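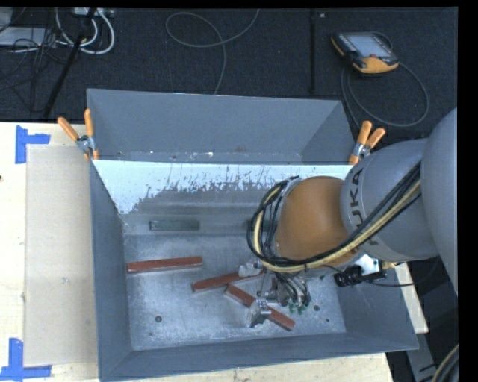 Grażyna Jasińska keeps her offcuts in metal bins, and she has opinions about them. "A cardboard box lets you hide your mess," she told me when I dropped by Pasance, the small woodshop she's run for six years. "With a bin like ours, with the sloped sides, everything slides down to the middle and looks up at you."

I'd come to talk about bars. Plain rectangular bars, the kind that get turned into rails, spacers and the little feet under cabinets – I know, I know, but stick with me! Pasance goes through 595 of them in a decent month, most of them a reddish-brown wood and a few in dark gray, and Grażyna can talk about sorting them for as long as you'll let her.

"People want to throw them in any which way," she said. "Fine, throw them in. But then they cross over each other, and you grab the bottom one and the top one comes along for the ride." Her rule is to take whatever is lying on top first, even if the one you want is right there underneath. She picked this up from Esmaeil Nouri, her old boss at Sikora, who made her empty and refill the same bin for a whole afternoon when she started.

I called Esmaeil later and he laughed for a good while. "It was an hour, maybe," he said. "She was terrible at it. She pulled from the bottom every time."

The gray ones are their own headache. Put a dark gray bar in a gray bin and your eye goes straight past it to the wood. "We did a stock count last December and came up 31 short," Grażyna said. "Guess what color." She's thought about lining the bins with something bright, but linings tear and then you're picking scraps out of the corners, so for now she just runs a hand along the back wall before she calls a bin empty.

And the scuffs? She won't repaint. Her bins get wiped out and go back on the table, streaks and all. "It's a bin," she said, and went off to find me some coffee.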